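Clavo Releases New GPS Pet Tracker with Longer Battery and Simple Setup

For immediate release

BRASBRIDGE. Clavo, maker of small tracking devices for home use, announces that its new pet tracker, the Flomimska, is available for order from this Tuesday. The device is made for dogs and for bigger cats, and it works together with the Clavo app on the phone. The company has prepared the product during the last two years in its office in Brasbridge, with the help of pet owners who tested the early versions on their own animals.

The Flomimska weighs 24 grams and is fixed on a normal collar with two rubber loops. It does not need a special collar. The owner puts in a nano SIM card, charges the device with the magnetic cable, and connects it to the app by scanning the code on the back side. After the first start outdoors, the device needs a few minutes to find its position. Later starts are faster.

"Many customers wrote to us that the setup of the old model was too long, and they were right," said Sofia Ramalho, product manager at Clavo. "In the old model you had to send a text message with commands to the device. If you made one mistake in the message, the tracker did not answer and you did not know why. Now all these settings are in the app, and the app tells you what is missing."

The battery works for 171 hours in normal mode, when the position is sent every ten minutes. In search mode the position is sent every few seconds and the battery is used much more quickly, so the company recommends to switch on this mode only when the animal is really lost. When the battery is low, the owner receives a message on the phone. One more message comes when the tracker is fully charged.

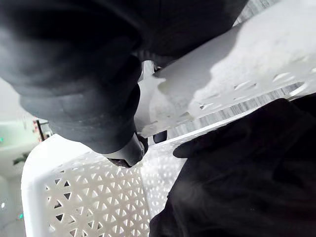 Close view of two dark gripper fingers, the right one pressed against white plastic.

The user can draw a safe zone on the map, for example the house and the garden. When the pet leaves the zone, the phone gives an alarm. The smallest zone has a radius of 77 meters. The company explains that a smaller zone would give too many false alarms, especially between high buildings and under trees, where the GPS signal is weak. Up to six family members can follow the same pet, each one with his or her own login. The main user decides who can change the zones and who can only look at the map.

The history of walks is saved in the app for 90 days and after this time it is deleted automatically. The owner can also delete it earlier by hand. Location data is not sold and is not shared with advertisers, and an account is not needed for each pet, only one for the household.

The loops and the buckle cover were drawn by the design studio Halilović, which already made the clip for the Clavo key finder. The loops come in two sizes in the same box. Replacement loops can be ordered separately.

"We asked the studio for a part that an older person can open with cold hands in winter," said Ramalho. "The first sample was too hard to open and the second was too easy, one dog lost it in the first afternoon. With the present one we are satisfied."

Please note the following points before you buy. The tracker uses the 4G network and does not work with cards which offer only 2G. The PIN code of the SIM card must be switched off before the card is placed in the device. The SIM card is not included, and the costs of the mobile data depend on your operator. The tracker can be worn in the rain, but please remove it before the animal goes swimming. It is not suitable for animals under four kilograms.

Owners of the older model can continue to use it with the same app. Support for it will stay active, and the old text message commands will also work as before. A second color, dark green, is planned for December.

The Flomimska can be ordered in the Clavo online shop and in selected pet stores. In the box are the tracker, the magnetic charging cable, four rubber loops (two of each size), a tool for the card tray and a printed quick guide. The full manual is in the app under Help.

About Clavo
Clavo develops trackers and key finders for private customers. The company is based in Brasbridge, where also the customer support and the repair service are located.

Press contact
Sofia Ramalho, Clavo, Brasbridge
Test devices for journalists are available on request.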